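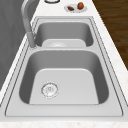 Ticket reopened by customer. Category: kitchen, slow drain / odor. Product: Gill enzyme drain treatment, monthly plan.

I'm reopening this because it was marked "resolved" and the drain is still slow. Whoever closed it wrote that the treatment "needs time to establish." I have given it 36 days. The double sink in the kitchen has the trouble in the larger bowl, the one with the round strainer set toward one side of the floor, and the smaller bowl only backs up when the large one is full. I said this in my first message and was sent instructions for a shower.

What I have done so far, so I don't get asked again:

- Dosed at night as the label says, no water until morning. Four doses.
- Boiling water before the second dose, on the advice of your chat line. The label says not to use hot water. Which is it?
- Took the trap apart and cleaned it. Some grease, not much. Drained well for two days, then went back to what it was.
- Timed it. Full large bowl, 55 seconds after cleaning the trap. Now it takes over four minutes.

Diane Girard

Reply from Hurnwood Home Support

Hi Diane, thanks for the detail. Enzyme products work gradually and results vary by household. We'd suggest moving to the double dose for the next 30 days. I can add this to your plan at the member price.

Diane Girard

No thank you. If a single dose did nothing I can measure, I would like to know why two would. Do you have any test results for this product in a kitchen line with grease in it? The page says "proven" and links back to itself.

Reply from Hurnwood Home Support

I've passed your question to the product team. In the meantime, could you tell us how far the pipe runs before it meets the main stack?

Diane Girard

19 feet, along the basement ceiling. I put a level on it last night. For the first half it falls the way it should. Past the furnace it is close to flat, and there is a dip by a hanger that has come loose. I am no plumber, but I doubt an enzyme is going to lift a pipe.

Reply from Hurnwood Home Support

That could be a contributing factor. We would still recommend continuing the treatment alongside any repair.

Diane Girard

Of course you would. New hanger is up and I ran a hand auger through from the cleanout, which brought back a lot of gray sludge. Large bowl now empties in under a minute. I have not used your product since 9 p.m. the night before. I'll time it again in November before I call it fixed. Please cancel the plan and leave this ticket open until the refund posts.

Status: pending, billing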